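The Gripper Pages – building a pair of hands in a shared workshop

Hello and welcome, and thank you for clicking through from the newsletter! These are from the hand-held gripper we've been putting together at Guduvau, the shared workshop behind the old Pustard laundry, on and off since January. I promised Oriana Aravena I'd get a gallery up before the weather turned, and I've only missed that by a season, so I'm rather pleased with myself.

For anyone new, the idea was to make a simple two-fingered gripper you carry by hand, with a camera riding on it, so that we could learn what the fingers see before we asked a motor to do any of the work. Pascual Leiva drew up the linkage, I did most of the filing and a fair bit of the swearing, and the budget was 700 dollars all up, which we've very nearly kept to (I'm not counting the biscuits).

The first job was getting the fingers to open evenly. For weeks the left one led the right, and you'd line up on something small and find you'd nudged it sideways before the second pad arrived. Nicanor Gallardo suggested new bushings, and after an evening of fiddling with them we had both pads swinging out nice and wide. The keys and the bowl are for practice – tags are a lovely thing to aim for, all those colours, and the bowl teaches you some manners.
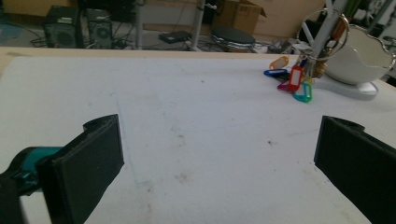
Kevin Cárdenas wrote in to ask whether we'd thought about softer pads, as he'd had no end of trouble with hard ones skating off anything glazed. He used a strip of silicone on his own build and reckons it was the best 40 dollars he spent on it, though he did warn that it picks up every bit of fluff in the garage.

I've got a sheet of silicone on order from Domínguez, Kevin, so thank you, and I'll report back on the fluff. In the meantime we've stayed with the black pads and worked on our approach, coming in low and slow with the fingers well apart and closing only when we're properly centred. It sounds obvious written down like that, but it took me most of an afternoon to stop snatching at things, and Santino Farías was very patient about it.

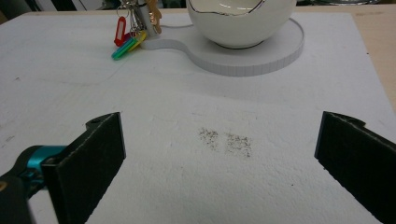
The other thing we changed was the spring. The old one was so stiff that your hand ached after 40 grabs, and Santino, who likes a long session, was going home with his wrist in a bag of frozen peas. The lighter spring gets me to 70 before I want a cuppa, and the fingers still close with a good firm bite. Pascual thinks we could go lighter again, but I'd like to try it with the silicone first and change one thing at a time for once in my life.

Next up is the handle, which we've nicknamed Vuneo for reasons lost to a very late evening. It wants a rounder grip and somewhere sensible to tuck the cable – if you've got a favourite colour, tell me now, before Oriana picks grey.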